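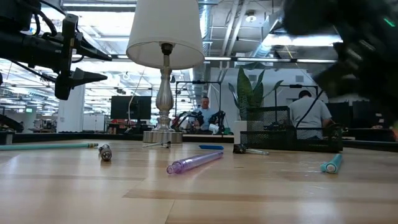 Gert Dlamini wrote in March that he would sooner pick the parts up himself than sit and watch an arm think about it. He has since been given 4 hours a day of sitting and watching, and his opinion hasn't moved. I quote him first because the last two reports left the operators out.

**Tesgate sorting cell: progress report to Delmont, 21st May**

**What was done**

The arms made 1732 picks of small tubes, caps and rods from a wooden tabletop with a lamp standing on it. Each station has one person at it. The plan you funded said one person for every two stations by now, and I don't see that happening this quarter.

Of the picks, 50 ended with the part on the floor. Another 38 needed someone to reach in and turn the part over. The supplier, Eteven, counts those 38 as successes. I don't, and I'd ask that you not accept the figure in their slides until they say how a hand on the part is scored.

Clear plastic is still the worst of it. The arms do well enough with solid colors and badly with anything you can see through, and most of the Pillay order is see-through.

**What it changes for staff**

Nobody has lost a job. What people do all day has changed a good deal. Sorting by hand meant standing, walking to the racks and talking. Now the work is sitting at a screen and waiting for a stop. Pravesh Mabuza asked whether the pay grade for watching is the same as for sorting. I had no answer for him and would like one from you in writing.

Two operators have learned to reset the arms without calling Eteven. That saves us a lot of waiting. It is also skilled work, done so far at the old rate.

The claim that the cell "frees people for better tasks" was in our application. I helped write it. So far no better tasks have been named, by us or by anyone else.

**Money and next steps**

Spending is on budget, mainly due to a late invoice for the spare gripper. Please don't read it as a saving.

We will run the clear parts alone for the next period, with every touch by a person logged. I'm asking you to hold the decision on further stations until those logs are in.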